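3.2 Tire pressure and lap consistency

I should say up front that I came to this question as a club karter who happens to like spreadsheets, and my co-author Uyên Ngô came to it as somebody who beats me every time we race. We logged 700 laps at the Stavthorpe circuit between us and 4 other drivers, all in the same class of rental-spec kart, and we threw out the 48 laps with a spin or a yellow flag in them. Pressures were set cold, before each run, with the same Bilyk gauge (mine, and a bit battered!).

All the timing data went through the club office, where Toàn Ung matched every lap to a pressure sheet by hand.
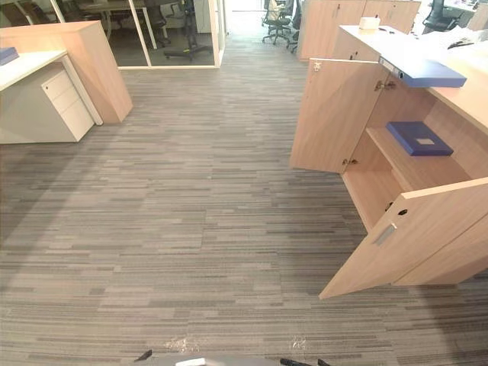
Figure 2. Office with striped carpet, white desk and three-drawer pedestal.

What surprised me was how little the best lap moved. Drop the pressure and the fastest time barely changes, but the spread between laps gets wider, and it does so for the quick drivers as well as for me. Uyên thinks the rear end gets lazy late in a run, and I'm inclined to believe her, though we never measured tire temperature and really should have. The September sessions were windy too, so I'd treat the last 300 laps with some care. We come back to the wind in Section 3.4.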